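Chapter 4
When the Grip Lets Go

Opening story: the white container

I used to think a robot accident had to be loud. A big arm swings, somebody yells, sparks come off something. Then I spent a March morning in the Vidal workroom in Dirkby, where the loudest thing that happened was a plastic container hitting the floor, and I've been teaching from that morning ever since.

The job was as dull as they come. An arm running Kernex control software had to take hold of a large white container by its bottom lip, lift it, and carry it across to a shelf. We'd been at it since a little after eight. On the log sheet we had 87 lifts and I was already thinking about lunch (I think about lunch a lot when things are going well, which should probably count as a warning sign).

Lift 88 went up fine. Halfway across, the container tipped, slid, and dropped. And the arm kept going! It traveled the whole rest of the path with nothing in its hand, stopped at the shelf, opened up politely, and reported a finished job. The screen said "placed." The container was on the floor next to my shoe.

Let's go back to where the finger meets the plastic, because most of this chapter lives there.

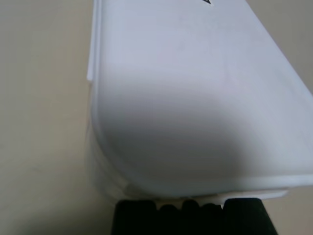

Figure 4.1 A gripper finger against the underside of the container's lip.

Think about carrying a storage bin by its edge with your fingertips. You can do it, but you're making small corrections the whole way without noticing. If the bin starts to roll outward you curl your fingers a bit more. Our arm had no such habit. It closed to a set width, checked once that the motor was pushing back against something, and from then on it took the grip for granted.

That one check is what I want you to be suspicious of. We call it a grasp confirmation, and it's a fair enough name as long as you remember when it was made. Ours was made at the start of the lift, before the load had moved an inch. The drop came later, in the middle of the carry, where we weren't checking anything at all.

So there were 2 separate faults, and people mix them up all the time. The first was mechanical: the lip slipped off the finger. The second was in the program: the robot didn't know. You can have either one without the other. A slip that gets noticed is a nuisance. You pick the thing up and carry on. A slip that doesn't get noticed is how you end up with an arm pushing its way through a "finished" job while a person bends down in front of it to get the container. I know that person would have bent down, since it was me, and I was already leaning.

I hit the stop button first. I'd like to say that was training, but my hand happened to be resting near it.
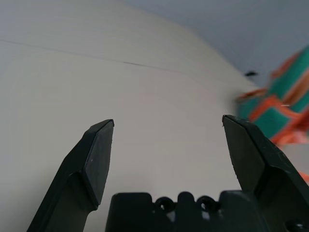
What we did next was slow and a little boring, and you'll get to practice it in the lab for this chapter. We left everything where it was. We wrote down what the screen said, word for word, before anybody cleared the message. Then we cut the speed to 25 percent and ran the same lift again with the stop button held in one hand, watching the fingers and ignoring the screen. At that speed we could see the lip creep a little each time the arm changed direction. At full speed it had been much too quick for us.

My first guess had been worn finger pads, by the way. I was very sure about it and I'd even ordered a new set from Flimska before lunch. They fit nicely. The lip crept just the same.

In this chapter we'll look at how a grip holds a load while it's moving, where in a program a grip ought to be checked, and what an arm should do in the first moments after it finds its hand empty. Section 4.1 starts with friction, and you'll want a kitchen scale and a plastic bin for it.

Before you read on

Find a bin or tray with a lip and carry it across the room using only the tips of your fingers under the edge. Stop suddenly 2 times on the way. Write down what your fingers did each time, and keep the note for Section 4.3.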